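Home charging on a shared supply - worth it or wait?

gridpatch
We have 30 flats in our block and one incoming supply. The managing agent wants to put in Flenarine chargers with load sharing, at £2,710 per bay. Has anyone lived with load sharing over a winter? My worry is everyone plugging in at six on a Monday and getting a trickle.

Hakim_T
We have had it for two winters. Most cars sit there all night and need very little. I did 313 miles last week and never left with less than I'd set. The app is poor but the charging is fine.

oldvolt
Depends what else is on the supply. If the block has electric heating you could be short in January whatever the software says. Get the maximum demand figures for the block before signing anything.

gridpatch
It's gas heating, apart from the lift and the stair lights.

oldvolt
Then you have more room than I thought. Still ask for the figures.

kbech
I'd go with Seltard over Flenarine. Ours carries on sharing when the internet drops, theirs falls back to a fixed low rate. 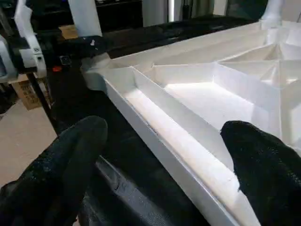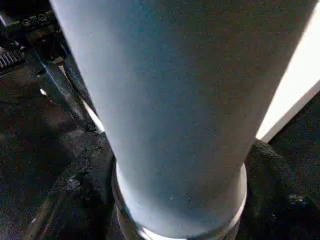

First one: white plastic part. Second one: the cylinder with the silvery rim.

Hakim_T
Not true of the newer Flenarine units, they share over a cable between the bays. It was the old ones that needed the internet.

kbech
Our installer said otherwise in October, but fair enough if it's changed. I'd want it in writing.
Kolbrún Bech

marl_lane
I'd wait. There's a public hub on the Iltus estate near us with 50 kW chargers and I use it once a week. No service charge, no arguments at the residents' meeting.

oldvolt
And you pay a lot more per unit than you would at home overnight. Over a year that eats most of the saving.

marl_lane
I don't drive enough for it to matter.

gridpatch
I've asked the agent for the demand figures and a second quote from Seltard. Will post them when they come.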